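Chapter 7
Workstation Layout and Small-Item Storage

7.1 Purpose of the chapter

The previous chapter dealt with the floor plan of an open office: aisle widths, sight lines, and the placement of shared equipment. This chapter moves down to the single workstation. It covers the enclosure, the work surface, the route by which power reaches the surface, and the containers in which small supplies are kept. Chairs and monitor supports are treated in Chapter 8.

On completing the chapter, the student should be able to draw a workstation in plan, divide its surface into zones, and assign each class of supply to a zone and a container.

7.2 Terms

Enclosure. The panels that separate one workstation from the next. An enclosure may combine flat fabric partitions at the back with padded panels at the sides.

Station number. The identifier fixed to the enclosure. It is used for mail, maintenance requests, and inventory, and it stays with the station when the occupant moves.

Primary zone. The part of the surface that can be reached with the upper arms held close to the body. Writing and keyboard work are done here.

Secondary zone. The part of the surface that can be reached only by extending the arm. It normally lies along the back edge and in the rear corners.

Service opening. An opening in the work surface through which cords pass. It may be a plain round hole or a rectangular tray with a hinged lid.

7.3 The survey used in this chapter

Several sections refer to a survey directed by Arif Ranasinghe at the Weltonham offices of Henao, an insurance services firm. The survey closed on June 15, 2018. It covered 469 workstations on two floors, and the contents of each surface were recorded by class: paper, drawing and measuring tools, adhesives, writing instruments, cords, and personal articles. The full tables are in Appendix C. The record sheets list 2,360 separate articles, excluding loose paper.

7.4 Zoning the surface

Begin with the service opening, whose position cannot be changed by the occupant. If the opening has a lid, leave enough clearance for the lid to swing through its full travel. Do not place a container on the lid or directly in front of it.

Next, place the drawer unit. A small desktop organizer belongs in the secondary zone, against the back partition, with its drawers facing the occupant. Open compartments on top take supplies used daily, such as tape. Drawers take items used less often. A separate cup or canister may stand in the opposite rear corner. 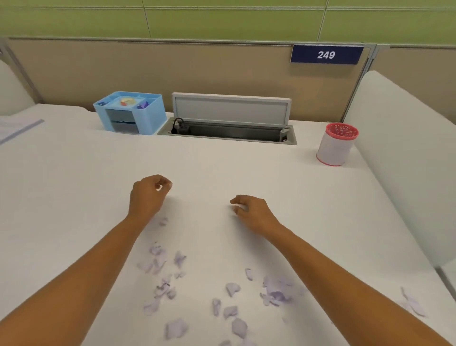
Should a small organizer be placed on the same side as the writing hand?
Usually it is better on the opposite side. The writing hand can then stay on the paper while the other hand fetches tape or a clip, and the space beside the writing hand remains free for the forearm.

Flat items are handled separately. Sheets in current use stay at one side of the surface, and a ruler may be kept with them. Sheets no longer in use are filed or moved to a tray at the end of the day.

7.5 Depth of the secondary zone

The secondary zone should be no deeper than the largest container placed in it. For the Briluvwood organizer used in the exercises, allow the depth of the base plus 17 mm behind it for cords. Where a lidded service opening is present, keep some 100 mm clear in front of it so that a plug can be drawn out by hand.

Exercise 7.1 at the end of the chapter asks the student to apply these allowances to three surfaces of different depth.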